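Section 5: Setting up the holiday calendar

The Skededo wall calendar comes with public holidays switched off. Follow the steps in this section to add the holidays for your country and any local days you keep at home.

Before you start

Connect the calendar to your home network and set the time zone. Holidays cannot be loaded without a time zone.

Adding a country

1. Press Menu and choose Holidays.
2. Choose Add Country and scroll to the name you want.
3. Select Public Holidays, Observances, or Both. Observances are days such as Mother's Day, when offices and banks stay open.
4. Press Save. The list takes up to 40 seconds to load.

You can add up to 5 countries. Each one is shown in its own color.

Note: Some holidays follow the moon and may move by a day. The calendar marks these with a small open circle until the date is confirmed.

Adding a local day

1. On the Holidays screen, choose Local Day.
2. Type a name, such as Whiteley Fair or Gredau Harvest Supper.
3. Choose Fixed Date if the day falls on the same date every year. Choose Floating if it falls on, for example, the first Wednesday in February.
4. Set a reminder if you want one. The earliest reminder is 2 weeks ahead.
5. Press Save.

The memory holds 500 local days. When it is full, delete old entries before adding new ones.

Caution: Removing a country also removes any notes you have written on its holidays. Copy them to a local day first - they cannot be recovered.

Choosing a holiday background

1. Go to Display and choose Backgrounds.
2. Pick a picture from the Ostari set or load your own from a memory card.
3. Press Apply to All, or choose a single holiday from the list.

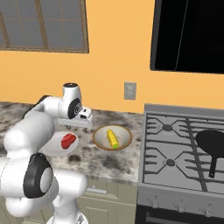
Ostari set, Kitchen: marble countertop and orange wall.

To go back to the plain background, press and hold Display until the screen blinks. Your holidays and reminders are not affected.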